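Workshop notebook: tariff codes and the Wandby shipment

February, entry by Gisela Ledesma
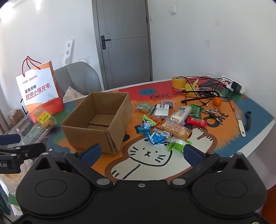 Box and snack packets on the cat tablecloth.

Started at 7:40 with coffee and the Wandby paperwork, which I had promised myself I would finish before lunch (ha). For anyone picking this up later: Wandby is the ceramic kitchenware order, 852 cartons, one container, coming in under our usual broker arrangement. The supplier's commercial invoice has everything lumped together as "household articles, assorted." That's going to get kicked back and we all know it.

So I spent the first couple of hours splitting the invoice into proper lines. Mugs and plates are easy enough. The trouble is the storage jars with the bamboo lids, and the little gift sets where you get a mug, a spoon and a tea strainer in a tray. Dardo thinks the sets should go under whatever gives them their essential character, and he'd call that the mug. I lean the same way, but I want the reasoning written down this time! Last year we had a similar set go through three times under two different codes and I still can't find who picked the second one.

Sets: mug by value is well over half, by weight even more. Wrote it up on one page and put it in the Wandby folder under "classification, sets." Dardo to read and initial.

Jars: not settled. The ceramic is stoneware according to the supplier, but the spec sheet says porcelain on page one and stoneware on page 2. Sent Baltasar a note asking him to get an answer from the factory in writing. He called back and said he'd already asked once and got a photo of a jar. Okay. Ask again.

Country of origin. The jars are fired in one country and the lids come from another and get fitted at the packing warehouse. My reading is that fitting a lid doesn't change anything about where the jar is from, so we mark for the jar. Delia wasn't so sure and wants to look at the ruling we saved from the lamp order. I said fine, but the marking stickers need to be ordered soon or we'll be paying somebody at the warehouse to peel and stick all 852 again, and I really don't want to have that conversation twice.

Security filing. Ten data elements, we have eight. Missing the stuffing location and the consolidator name. I keep telling Baltasar these are the two that always go missing and he keeps telling me he knows. The vessel hasn't loaded yet so there's time, but I'd like it in a full day ahead of the deadline. I've put a reminder on the wall board in red.

Terms. The purchase order says FOB and the supplier's invoice says CIF. Can't be both! If it's CIF then the freight and insurance are sitting inside the price and we need them broken out before we declare a value, otherwise we're paying duty on the ocean freight for no reason. Sarita went back through the emails and found where the buyer agreed to the switch, in a reply under a completely different subject line. She's asking for the freight and insurance figures as separate lines. Good catch, I'd have missed it.

After lunch, screening. Ran all the names through the restricted party list: supplier, factory, packing warehouse, forwarder. One partial hit on the warehouse name, roughly 66 percent match, and the address is in a different province and the registration number doesn't line up. Cleared it as a false match and saved the printout with my notes on why. Please, please save the printout. A cleared hit with no paper behind it looks the same as one we never checked.

Tried the new Ultetgate template for the entry summary too. It's nicer to look at than the old sheet but it drops the last digit of any code ending in zero, so every line has to be checked by eye. I entered a quantity of 1000 as a test and it came through fine, so it's just the code column doing it. Delia says format the column as text first. Will try that in the morning on a copy.

Still open:
- jars, stoneware or porcelain (Baltasar)
- stuffing location and consolidator (Baltasar, me chasing)
- freight and insurance breakout (Sarita)
- origin marking, lamp ruling (Delia)
- initials on the sets page (Dardo)

Left at 5:50. Folder is on the second shelf, left side, with the yellow tab.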